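Hellell Blocks: layout descriptions for a small set of colored blocks

README and data card

What this is

Hellell Blocks is a collection of written layouts. Each layout records where a few colored blocks are placed on a wooden board, which blocks are neighbors, and how each one is turned. There are 48 layouts in the current release. The descriptions are in English, in two forms: a table with one row per block, and a short paragraph that says the same thing in ordinary sentences.

The collection was put together to study how people describe the position of small objects when there is no grid printed under them. It is plain text throughout and can be read with a spreadsheet program or a text editor.

Maintainer: Auður Grímsdóttir
Table format and checking script: the Thygesen project
Place of work: Vermont

Contents

layouts.csv one row per block per layout
paragraphs.txt one paragraph per layout, separated by a blank line
shapes.txt the shape names and what they cover
colors.txt the color names
changes.txt corrections, newest first
check.py compares the table with the paragraphs and lists mismatches
README this file

The blocks

The set has six shapes and four colors. Every shape comes in every color, once. No layout uses the whole set.

Shapes:
cube
cylinder
triangle
hexagon
star
heart

Colors:
red
yellow
green
blue

The names are short on purpose. The triangle is a triangular prism, the hexagon is a hexagonal prism, and the star and heart are the same kind of thing with a star or heart outline. The star has five points. In the table they are always called by the short name, in lowercase, color first: "yellow heart", "blue triangle". The paragraphs may use the longer names, and check.py treats the two as equal.

We do not use "round block" for the cylinder or "square" for the cube. Both turned up in early paragraphs and were replaced.

The board

The blocks are placed on a rectangular board of light-colored wood, 18 mm thick. The board rests on a blue pegboard table. The holes in the table are not part of any layout, and no position is given by counting holes. The grain and the seams between the planks are not used for positions either, although a few writers tried.

Nothing is marked on the board. Positions are given by area.

Position words

The near edge of the board is the "front". The far edge is the "back". Left and right are those of a person standing at the front and looking toward the back.

The area column takes one of these values:

front left, front center, front right
middle left, center, middle right
back left, back center, back right

A block that stands across two areas is given the area that holds more of it. If the writer could not decide, both are entered with a slash, for example "middle left/back left". Please keep the slash if you convert the file. Some spreadsheet programs try to turn short entries with slashes into dates, and although ours are too long for that, the import setting should be "text" for every column anyway.

Columns in layouts.csv

layout number of the layout
color one of the four colors
shape one of the six shapes
area see above
touching the block or blocks it touches, or "none"
behind a block it stands behind, if the overlap is clear from the front
stance how it rests, see below
turn free text, may be empty
note free text, usually empty

Stance

Most blocks have an obvious top and bottom, so stance is "flat" by default. "Flat" means that the block rests on one of its two matching ends, with the outline facing up. A cylinder with its round face up is flat. So is a heart with the heart outline facing up.

"Side" means that the block rests on one of its other faces. The triangle is the one that causes trouble. When it rests on a rectangular face with a point up it looks like a small roof, and several writers called this "upright" while others called it "lying down". The table has "side" for all of these. The word "roof" is allowed in the paragraphs.

The cube is always "flat". Any difference is recorded under turn.

Turn

Turn is free text because no fixed list worked well. For a cube, "corner to the front" is enough. For a heart, say which way the lobes face. For a star, leave the column empty unless one point is clearly aimed at another block. Cylinders have no turn.

Sample entries

The rows below are from layout 15. Only some of the columns are given, in the order color, shape, area, touching, stance, turn.

red, star, middle left, not recorded, not recorded, empty
red, cylinder, middle left, not recorded, flat, empty
yellow, hexagon, front left, yellow heart, flat, empty
yellow, heart, front left, yellow hexagon, flat, lobes to the back
blue, triangle, front center, none, side, point up
green, cylinder, middle right, none, flat, empty
blue, cube, back right, none, flat, corner to the front

The green star in the same layout is back left. It has its own row with an empty stance, and its place was discussed under Known problems.

The paragraph for the layout reads:

"The yellow blocks are at the front left and touch each other, hexagon in front, heart behind it and a little to the right. Farther back on the left there is a red cylinder with a red star behind it. The green star is behind those two and to the right. The blue triangle is by itself near the front, point up. On the right there is a green cylinder near the edge, and the blue cube is in the far corner area, turned so one corner comes forward." 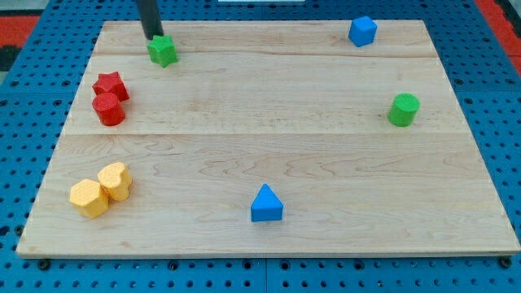
Page last changed: Sunday, November 10, 2019, by A. Grímsdóttir

Layout 15 is the one we send to new writers first. It has a touching pair, a pair with one block partly hidden by the other, two cylinders in different colors, and a triangle on its side, so most of the rules come up in a single paragraph. The red pair is worth a second look. From the front, the cylinder covers part of the star. That is enough to fill in the behind column, but it does not settle whether the two blocks touch, and the touching column says "not recorded". Use that value any time you would have to guess. "None" is for blocks with clear space around them.

How the paragraphs were written

Writers worked alone and were asked for a paragraph that another person could use to set out the same blocks. They were given the shape and color names and the position words, and no other instructions. Paragraphs were then edited for spelling and for the names of shapes. Word order, level of detail and the choice of starting block were left as written. Some writers go from left to right, some start with the largest group of one color, and one always starts at the back.

The table rows were filled in separately by the maintainer, without looking at the paragraphs. After that check.py was run and the mismatches were gone through by hand. This led to over 50 corrections, most of them in the area column.

Known problems

"Middle left" and "back left" are confused more often than any other pair. The board looks narrower toward the back when viewed from the front, and blocks there get pushed one area forward or back in people's descriptions. The green star in layout 15 was entered as "middle left" in the first version and is now "back left".

"Near the edge" appears in many paragraphs and has no column of its own. If you need it, search the paragraphs.

Distances are not recorded. "A little to the right" can mean different things in different paragraphs.

The surface of the blocks is not described in the table. Their tops have a fine texture, and a few writers mention it, usually for the cylinders. Those remarks were kept in the paragraphs and are ignored by check.py.

Shadows were used by some writers to say which way a block is turned. Those sentences were kept too.

Suggested uses

Practice in writing clear instructions, comparison of position words between writers, and small exercises in table cleaning. A teacher in the Bodier program has used the paragraphs as a drawing exercise: one person reads, the other sketches the board from above. The short layouts work better for this.

The collection is too small for any claim about how English speakers in general talk about space. Please do not cite it for that.

Corrections

Send the layout number, the block, the column, and what you think it should say. One line per correction is easiest to handle. If the paragraph and the table disagree, say which of the two you would change. Accepted corrections are listed in changes.txt with the old value in brackets.

Please do not rewrite a paragraph because it is awkward. If it is wrong, we add a note in the table and leave the paragraph alone.

Planned

A second paragraph for each layout, by a different writer, is meant to follow in August. The column names will stay the same. The new paragraphs will go in a file of their own, in the same layout order as paragraphs.txt.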